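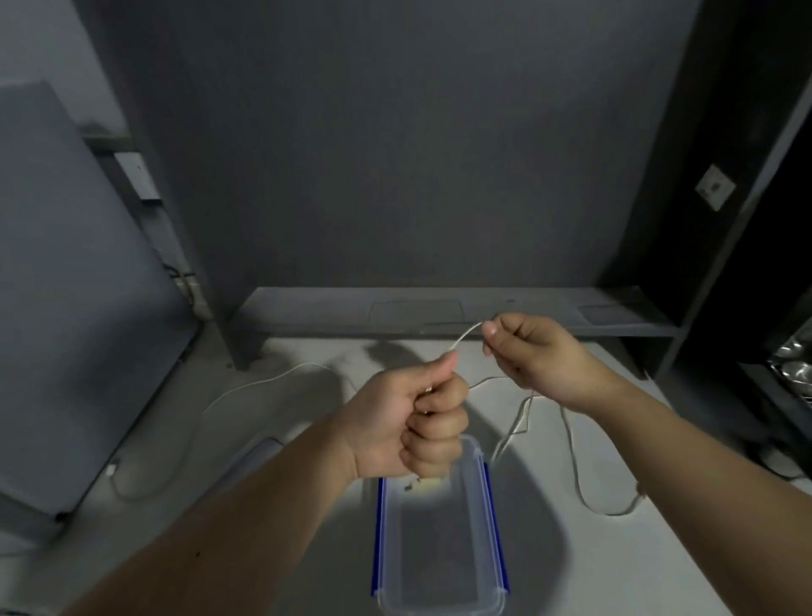

Working with a thin white cable at a desk.

Can a small association become a registered charity later, or must we decide at the start?

Posted by olvera_newcomer, 14 December 2019

Good evening to all. I am a member of a small group in Cerklow which collects used computers, checks them and gives them to families who have none. We have existed for two years without any legal form. The money, when there is some, goes through the private bank account of one member, and we all feel that this is not good.

We now want to make it official. At our last meeting there were two opinions. One half wants to found a simple association, because the papers are short. The other half wants to apply directly as a registered charity, because a local company, Canance, told us that it gives money only to organisations with a charity number. We are 17 members and we spent 365 pounds in the whole of last year, mostly on petrol and spare parts.

My question is: if we begin as an association, can we change afterwards without starting everything from zero? And is it true that the members of the board can be made to pay if the group has debts? I have read two different things about this and I could not understand which one is correct for us.

I thank you in advance for your patience with my English.

gokmont_reader

Yes you can change later. We did it. Just do the association first.

patient_ledger

I was secretary of a reading club for children in Gokmont for nine years, so I can tell you how it went with us. I am not a lawyer, and the rules may be different where you live.

We began as an association with a written constitution of 4 pages. This was enough to open a bank account in the name of the club, and I would advise you to do this first, whatever you choose afterwards. The bank asked for the constitution, the minutes of the meeting where it was accepted, and two persons who sign together.

When we later applied to be a charity, we did not start from zero, but we had to change some parts of the constitution. Our purpose was written as "to help people in the town", and this was too wide. We also had no sentence that said what happens to the money and the equipment if the club closes. I suggest that you write both of these carefully now. Look at the model documents which the charity regulator gives for free and stay close to their wording.

About the debts: in a simple association, the association is usually not a separate person in law. If somebody signs a contract for a room or a van, that somebody, and perhaps the others on the board, can be asked to pay. Being a charity does not change this by itself. It depends on the legal form, and there are forms of charity which are a separate legal person. Please ask about this before you sign any rent.

Also check the minimum income for registration. For some forms there is one and for others there is not. With your yearly amount this can decide the matter for you.

olvera_newcomer

Thank you very much to both. We do not rent anything at the moment, but in March we must leave the garage where we keep the computers, so the part about contracts is important for us. I will bring this answer to the next meeting.

third_shelf

One small thing to add. Write to the company and ask what exactly they need. Our group was also told "only charities", and when we asked again, a constitution and a bank account with two signatures were accepted. It can be that Canance says the same, or not, but the letter costs you only a stamp.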